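Width estimate jumps when I get close to soft stuff 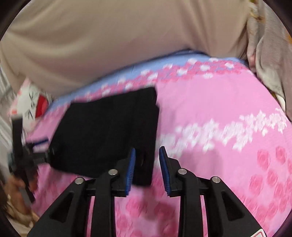 plunongate_pirmin
2020-08-23
So I've been fighting the jaw width estimator in our Drondard branch since June and I need fresh eyes. It reads the gap between the two fingers from the wrist view, and it's rock solid until the hand moves fast. Then the pose tracker gets junk. At frame 1446 the bedding is smeared all over and the dark thing I'm going for has no crisp outline, but the blue pads are still nice and sharp, so you'd think width would be the easy part! Nope, it jumps by 7 mm and comes back.

catleckie
Are you running the tracker and the width on the same feature set? If so the blurry background is dragging your width along with it. Mask the fingers out and treat them separately.

plunongate_pirmin
Same set, yeah. I figured the fingers would win because they have the best corners.

darragh_b
Disagree with Cat a bit. Masking helps the pose but I doubt it's your jump. The ridges on those pads all look alike, so your matcher slips over a ridge or two and calls it motion. I'd drop the pads and use the screw heads, they're round and silver on black, easy to fit.

catleckie
Screw heads glare like crazy under a desk lamp. Been there, lost a week.

darragh_b
So fit the circle and ignore the brightness? Ours have been fine on the Bamamora rig.

seraina.f
You can both be right, lol. Log the match residuals per finger for that stretch. If it's ridge slip you'll see clean steps, and if it's background you'll get mush.

plunongate_pirmin
Okay, logged it. Left finger is clean steps, right finger is mush. Not sure who gets the point here.

catleckie
Mask first, then look at the right one again.

darragh_b
Screws first!

plunongate_pirmin
Doing the mask tonight since it's 2 lines. Will post the plot.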